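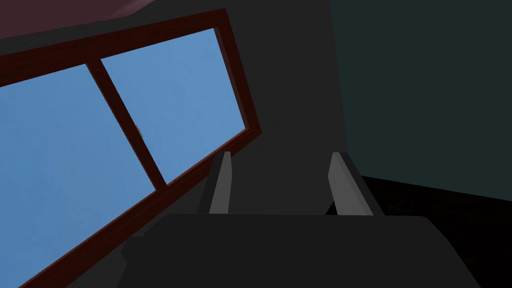
**Speaker notes, Mitley meeting, afternoon part**
Talk: How we set up the wrist camera in the simulated cell, and how we keep it healthy
Speaker: Savvas Tzanetos

Start at 2 sharp. Water on the left side. Do not read the title aloud, they have it in the program.

## Opening

Good afternoon. My name is Savvas and I work at Pulano, in the group that takes care of the simulated cells. Today I speak only about one cell. We call it Fovham. It has one arm, one parallel gripper with two fingers, and one camera that sits at the wrist and looks out past the fingers.

Many of you have a real cell at home and you use a simulated one for testing before you touch the real one. Then you know the feeling when the simulated one starts to behave strangely and there is no screw to tighten. My talk is about this feeling.

(Pause. If people smile, wait.)

## Part 1: the start pose

Every run in Fovham begins with a check of the start pose. The gripper must be open and empty. The camera must see both fingers and a part of the gripper body at the bottom. If one finger is missing from the view, the camera mount is wrong in the model file, and we stop there.

Norbert Baláž wrote the first version of this check. His version asked only the joints for their values. The joints said everything was correct, and still the camera was turned by 25 degrees for almost all of November. The joints were right! The mount was wrong. So now we ask the joints and we also look at the picture.

Say slowly: **the joint values do not know where the camera is.**

## Part 2: fixed things in the room

For looking at the picture, you need something in the room that does not move. We use the window and the corner where the gray wall meets the dark green one. The window is very useful, with straight edges and a strong difference between the red-brown frame and the blue glass. Even in dim light it is easy to find.
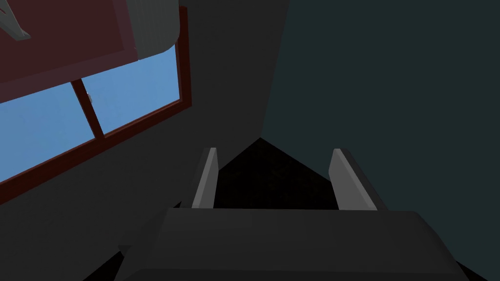
We do not ask that the window is level in the view. In many poses the wrist is rolled, and then of course the whole room is tilted. What we ask is that the tilt agrees with the roll which the arm reports. If the arm reports one roll and the window edge gives another, somebody has changed the mount or the hand frame.

The wall corner is our second reference. It is weaker, dark gray beside dark green, and our edge finder lost it often in the beginning. Areti Vasilakis raised the exposure of the virtual camera a little and did not touch the room lights. I recommend the same to you. When you change the lights, you change the cell for all other users.

(If time is short, skip to Part 3 here.)

## Part 3: the fingers

Now the fingers. In the model they are two simple plates, light gray, with flat faces. There are three things we look after:

- the open width in the model file and the open width in the controller must be the same number
- the collision shape must follow the visible shape
- both fingers must move together from the same command

The second point cost us the most work. After an update, the collision shape of one finger stayed at the old length. You could see nothing wrong. The gripper stopped above the table with air under it, and we searched in the force settings, in the planner, everywhere. Kyriaki found it at run 1027, when she switched on the drawing of collision shapes. It was a repair of one line.

(Yes, Kyriaki Tzanetos is my sister. Say it, people always ask afterwards.)

## Part 4: our routine

We do this before each long batch:

1. Load the cell, open the gripper, send the arm to the start pose.
2. Save one view from the wrist camera.
3. Compare the window edge with the reported roll.
4. Draw the collision shapes and look at both fingers.
5. Close and open the gripper without any object, and save one more view.

If step 3 or step 4 fails, do not start the batch. Write it in the log with your name and the version of the model file. Efthymia Kalogeropoulos keeps the log template, and colleagues at Deligiannis use the same one with small changes.

## Questions I expect

*Can the check run without a person?* Steps 1, 2, 3 and 5, yes. Step 4 we still do by eye.

*Does it work with another room?* Yes, but choose the fixed edges again and save new reference views.

*Can we have the scripts?* Write to me or to Efthymia. The model file itself stays at Pulano for now.

Thank the hosts. Leave the contact slide on during the coffee break.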